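We use cookies to improve this site. By continuing you accept our cookie policy.

How to fold a towel standing up
14/02/2018 | By Araceli Aguirre
Print | E-mail

You don't need a table to fold a bath towel. Beside the bed will do, as long as the floor is clean.

Take the towel by two corners of a short side and lift it until most of it hangs free. Give it one shake and let the creases drop out.
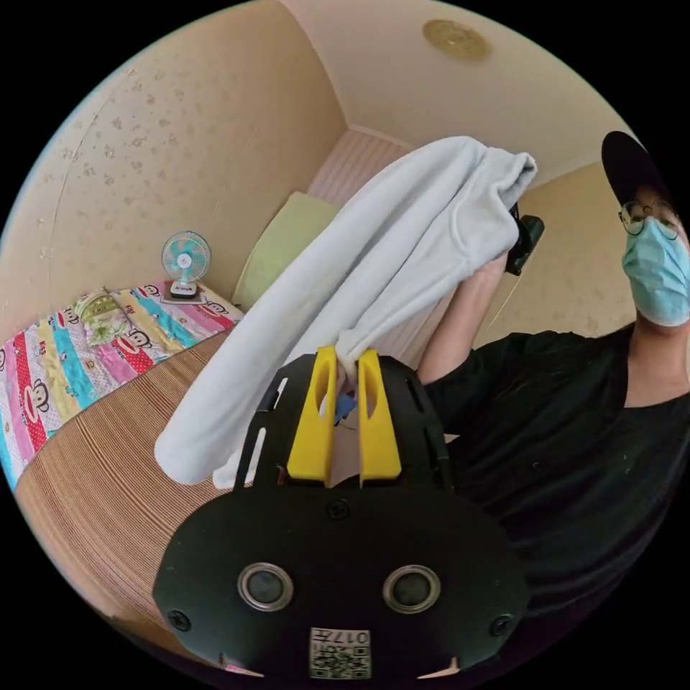

Bring the corners together and run your fingers down the edge to line it up. If the colour has faded on one side, keep that side in. Lay the towel on the bed, fold it in half lengthwise, then in thirds. Ours end up 14 cm wide, to suit the shelf.

Bath mats are done the same way, but skip the last fold.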